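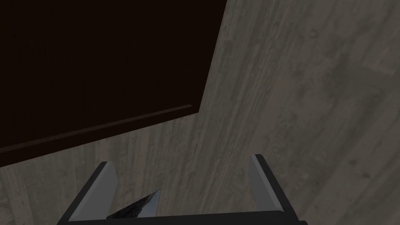 Gripper won't close on the door handle: finding a latched stop in Ostix

Last updated 3 Sep 2022

Use these steps if your two-arm robot drives up to the door in the Skadham room, raises its arms, and then stands there with its grippers open until the episode times out. The log shows no error. The arm joints keep tracking. Only the grippers ignore what they are told.

We lost most of a week to this. Out of 165 overnight episodes, 9 ended with the door open and the rest ran to the limit of 1,230 steps. We blamed the policy first and started a retrain we didn't need. The fault was a stop flag that was set during the approach and never cleared.

What you need

Ostix with the Skadham scene loaded
The Hastham controller, any build with separate arm and gripper channels
The Niazi log viewer, or something else that can plot two signals on one time axis
One saved episode that failed, with its random seed
Both wrist views and the head view recorded for that episode

If you didn't record the wrist views, replay the seed with them switched on before you go any further. The head view alone won't tell you enough about the fingers.

Step 1. Replay the failed episode with the policy off

Load the saved seed and play the recorded arm commands back through Hastham. Leave the policy process stopped. If the grippers still stay open in the same part of the episode, the policy is not your problem and you can stop looking at it.

Run the replay at the same control rate as the original. Ours was 200 Hz. We tried a slower rate the first time to make it easier to watch, and the fault went away, which cost us an afternoon. At the slower rate the arm came in more gently and never tripped the stop.

Step 2. Plot commanded width against measured width

Open the episode in Niazi and put these two signals for one gripper on the same plot:

commanded finger width
measured finger width

In a healthy grasp the measured line follows the commanded line down with a short lag, then flattens out when the fingers meet the handle. With a latched stop, the commanded line drops and the measured line doesn't move at all. Do the same for the other gripper. On our runs both froze at the same step, even though only one arm had been near anything. Two grippers freezing together points at something they share.

If the measured line moves a little and then returns to open, you have a different fault. Check the finger force limit and the unit setting (meters or a zero-to-one fraction) before reading on.

Step 3. Check the wrist views around the freeze

Find the step where the lines separate and look at the wrist views on both sides of it. You want to know how much room there is around the fingers. Don't judge the opening from one finger. With a single finger in view against a dark surface, an open gripper and a half-closed one can look very much alike, so read the width off the plot and use the picture only for what is near the gripper.

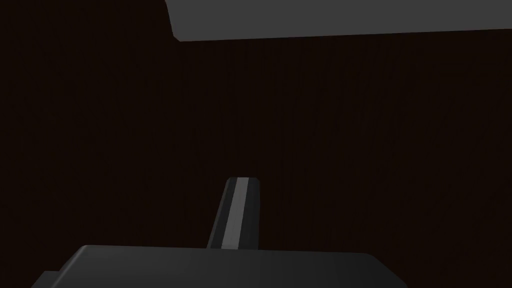
Henryk Wróbel wrote in after the first version of this page to say that he checks collision pairs before he looks at any wrist view. His stop had been set by the finger and its own gripper body, which overlapped slightly in the collision model when the fingers were fully open. He said the views looked clean the whole time and he would have found it sooner from the contact table.

His order is probably better if you know your way around the contact table. We have kept ours, but do Step 4 even when the views show plenty of clearance.

Step 4. Find the contact that set the stop

In Ostix, export the contact list for the hundred or so steps before the freeze. Sort by force and throw out wheel and floor contacts. What's left should be short. For each remaining contact, note the two bodies, the step and the peak force.

On our runs it was the same pair each time: an upper arm link and the robot's own torso cover. It lasted one step. The force was over the stop threshold, and Hastham did what it was supposed to do and raised the stop.

Be careful with the body names. Several of ours carried over from an older model and were wrong, and we spent time examining a forearm that had touched nothing. Turn on collision shapes in the viewer and click the body to be sure.

Step 5. Read the stop flag on each channel

Hastham keeps one stop flag for the arms and one for the grippers. A stop raised anywhere sets both. The arm flag clears itself when the contact ends. The gripper flag waits for a reset, and the idea is a sound one: a gripper that is holding something should not let go or squeeze harder after a bump until somebody has decided what it should do.

The trouble is that our task script sent its reset only at the start of an episode. So the arms carried on, the robot reached the door, and the grippers sat waiting for a message that was never going to come.

Plot both flags. If the arm flag goes up and comes down while the gripper flag goes up and stays up, you have the same fault we had.

Step 6. Fix the contact first

Don't start with the reset. If you clear the flag automatically, the episodes will begin to pass and the arm will go on hitting the torso on every approach. In the simulator you may never notice. On a real machine you will be paying for covers.

We changed two things:

The arm's raised pose now sits a few degrees further out at the shoulder.
The collision shape on the torso cover was rebuilt. The old one stuck out past the visible part.

Replay the seed after each change, separately. If you make both at once you won't know which one mattered.

Step 7. Make the stop visible

Add a check to the task script that ends the episode when the gripper flag has been up for longer than one second, and write the reason to the log. Ours writes GRIPPER_STOP_LATCHED along with the contact pair. A failed episode with a reason is far more use than one that runs to the limit.

Then add a deliberate reset. Send it only when both grippers are open, both are empty, and no contact has been reported for a full second. If any of those is false, end the episode.

Step 8. Test at the door

Place the robot facing the door with both grippers open and nothing in them. Raise the stop by hand from the console, wait, and send the reset. Then command each gripper closed, one at a time, and compare the plots with Step 2. Do this before you let it try the handle.

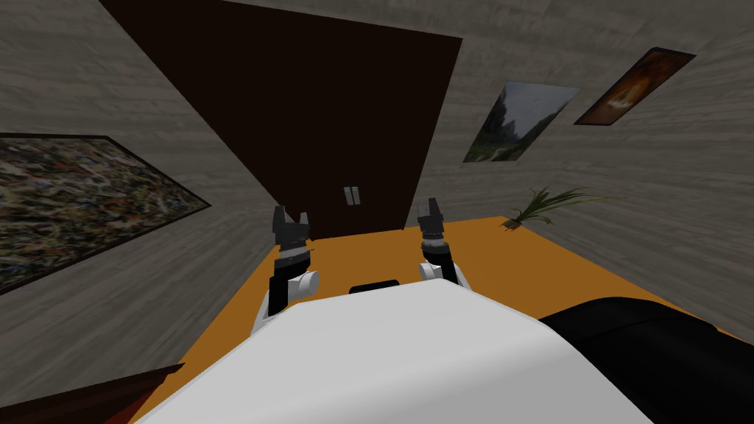

Brendan Moriarty asks whether it's safe to copy the automatic reset over to the physical robot once the simulated runs are clean. We don't do it. On hardware, the reset stays on a button outside the robot's reach, and the person pressing it has to look at the arms first. A contact report can go quiet with a hand or a cable still trapped. The script is allowed to say that a reset is needed and to hold position, and nothing more.

He also asked about lowering the stop threshold. You can, but do it after the false contacts are gone. Lowering it before then gave us stops from the arm cable model and very little else.

If it still fails

Grippers close in Step 8 but not in a full episode: check that the reset isn't being sent while the arms are still moving. Hastham drops it without a message.

Only one gripper freezes: look at the channel mapping. Left and right were swapped in our January config, and anyone who started from that file may still have it.

Freeze happens at a different step on every replay: your seed isn't being applied to the contact solver. Set it in the Ostix scene file as well as in the task script.

The flag never goes up and the grippers still don't move: you're on the wrong page. Start with the unit setting mentioned in Step 2.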